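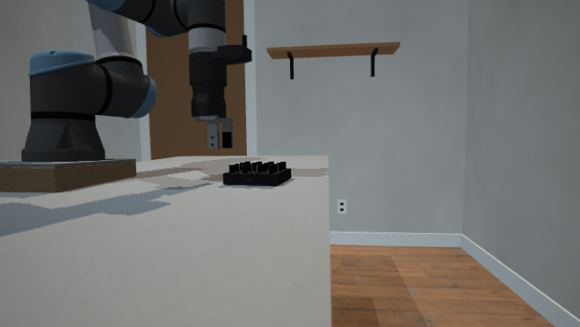 ## 3.2 Collection of Demonstrations

The operator moved the simulated arm by remote control, and each demonstration started with the gripper open above the table. We recorded 30 demonstrations for the pegged block. Zlatko Kneževič gave 11 of them.

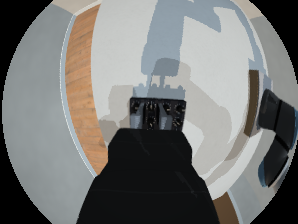

**Figure 3.** Wrist view, with the shadow of the arm on the white surface.

The operator could change between the wrist view and the room view at any time. 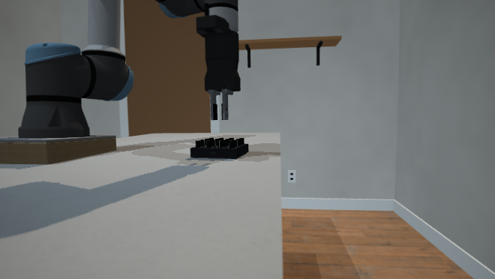
We kept the pauses of the operator in the data, so the set has 3829 time steps in total.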